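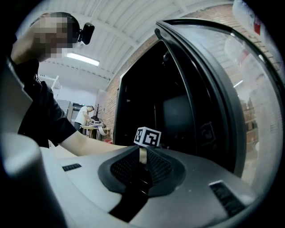

# Chapter 6: Inventory and the Cost of Goods Sold

A business that sells goods has to answer two questions at the end of every period. How much of what it bought is still on hand, and how much did it pay for the part that was sold? The first answer goes on the balance sheet as inventory. The second goes on the income statement as cost of goods sold. The two figures come from the same pool of money, so an error in one always produces an error in the other.

In Chapter 5 we recorded purchases and sales one transaction at a time, and we assumed that every unit of a product cost the same. That assumption was useful for learning the entries, but it rarely holds for long. Suppliers change their prices, freight charges go up and down, and a store may buy the same item from two sources in the same month. This chapter drops the assumption and looks at what accountants do once costs start to move.

## What you will study

By the end of the chapter you should be able to:

- decide which costs belong in inventory and which are expenses of the period
- tell a periodic inventory system from a perpetual one
- compute ending inventory and cost of goods sold under FIFO, LIFO, and weighted average
- trace the effect of a counting error through two years of statements
- apply the lower of cost or net realizable value rule

Section 6.4, on LIFO, may be skipped in a one-term course. Sections 6.5 and 6.6 don't depend on it.

## Opening case: Ernora Lamp & Shade

Noreen McGrath opened Ernora Lamp & Shade with one supplier and one kind of product, a plain table lamp. In November of her first year she bought 80 lamps, wrote the invoice total in a notebook, and put the notebook in a drawer. When her accountant, Cathal Mac an tSaoi, asked for her inventory figure at the end of December, she told him she had 14 lamps left. He asked what they had cost.

Her first answer was $36 each, the amount on the November invoice. Then she remembered a second order. Her supplier, Retetti, had raised its price to $40 in early December, and she had bought more lamps at the new price. The boxes were the same and the lamps were the same. She had put them on the same shelves, and she couldn't say which of the ones remaining had come from which order.

There was a further complication. Retetti billed the freight separately, and McGrath had recorded it as delivery expense, together with what she paid a driver to take lamps to customers' homes. Mac an tSaoi moved the freight on the Retetti orders into inventory and left the driver's pay where it was. McGrath wanted to know why two payments for moving lamps around should be treated differently. Section 6.1 takes up her question.

The case returns at the end of each section. Keep the figures in Table 6.1 where you can find them.

**Table 6.1 Ernora Lamp & Shade, table lamps, first year**

| | Units | Cost per unit | Total cost |
|---|---|---|---|
| November purchase | 80 | $36 | $2,880 |
| December purchase | 20 | $40 | $800 |
| Available for sale | 100 | | $3,680 |
| Ending inventory | 14 | ? | ? |
| Sold | 86 | ? | ? |

Freight is left out of the table for now. You'll add it in Exercise 11.

## 6.1 What goes into inventory

Inventory consists of goods a business owns and holds for sale in the ordinary course of its work. Each part of that definition matters.

*Owns.* Goods can be on your premises without being yours. If a potter leaves bowls with a gift store on **consignment**, the potter owns them until a customer buys them, and they stay in the potter's inventory. The store reports a commission when a bowl is sold. The reverse also happens: goods you own may be in a truck or in somebody else's warehouse on the last day of the year, and they must still be included.

*Holds for sale.* A desk in a furniture store's showroom is inventory. The desk where the manager does payroll is equipment, even if it is the same model. What decides the matter is the purpose for which the business holds the item.

*In the ordinary course of its work.* A bakery that sells an old delivery van hasn't sold inventory. The van was equipment, and the sale is recorded as a disposal, using the entries you'll meet in Chapter 8.

### Costs that attach to the goods

The cost of inventory includes the invoice price, less any discounts taken, plus whatever the buyer pays to bring the goods to the place and condition in which they can be sold. Inbound freight, import duty, and insurance during shipment are all included. These are called **product costs**. They wait on the balance sheet until the goods are sold, and then they become part of cost of goods sold.

The cost of getting goods to a customer comes later. It is a selling expense and is charged to the period in which the delivery is made. This is the answer to McGrath's question. The freight from Retetti was part of acquiring the lamps. The driver's pay was part of selling them.

Small amounts are sometimes handled less strictly. A hardware store may pay a few dollars in freight on a mixed carton of screws, hinges, and tape, and dividing it among the items would take more time than the result is worth. Many businesses charge such amounts directly to cost of goods sold. The practice is acceptable when the amounts are small and the treatment is the same from year to year.

### Goods in transit

Ownership of goods in transit depends on the shipping terms. Under **FOB shipping point**, title passes to the buyer when the seller hands the goods to the carrier. Under **FOB destination**, title passes when the goods arrive. "FOB" stands for "free on board."

Suppose Rozīte Textiles ships cloth with an invoice price of $3,048 to Florel Interiors on the last afternoon of December. The truck arrives four days into the new year. If the terms are FOB shipping point, Florel includes the $3,048 in its year-end inventory and records the amount owed, although no one at Florel has seen the cloth. If the terms are FOB destination, the cloth still belongs to Rozīte, and Florel records nothing until the truck comes in.

Mistakes in this area are common because the people who count goods and the people who record invoices often work in different rooms. The count leaves out what is on the road. The invoice may or may not have been entered. Before closing the books, an accountant compares the receiving reports for the last few days of the year and the first few days of the next with the purchase invoices for the same dates. This is called a **cutoff test**.

> **Check your understanding**
>
> 1. A bookstore holds novels that it may return to the publisher for full credit within a set period. It has paid for them and has title to them. Are they part of its inventory?
> 2. Florel pays a storage company to hold finished curtains until customers are ready for them. Some of the curtains have been sold and paid for, and title has passed. Which curtains does Florel count?
> 3. McGrath keeps one lamp lit in the window as a display and plans to sell it in the spring. Where does it belong?

## 6.2 Periodic and perpetual systems

There are two ways to keep track of inventory during the year. Under a **periodic system**, the business records purchases in a separate account and makes no entry for cost at the time of a sale. At the end of the period it counts what is left, assigns a cost to the count, and finds cost of goods sold by subtraction:

Beginning inventory + Net purchases − Ending inventory = Cost of goods sold

McGrath's notebook was a periodic system of a very simple kind. She knew what she had bought, and she knew what was left when she counted. Anything missing was assumed to have been sold. If a lamp had been broken or stolen, its cost would have ended up in cost of goods sold along with the rest, and her records wouldn't have shown the difference.

Under a **perpetual system**, each purchase increases the inventory account directly and each sale reduces it. The balance is available at any time. A physical count is still taken, at least once a year, and compared with the balance in the account. When the count is lower, the shortage is recorded as a loss or added to cost of goods sold, and the manager can see how large it was.

We begin with the periodic system, using the figures in Table 6.1, and then repeat the same problem with perpetual records.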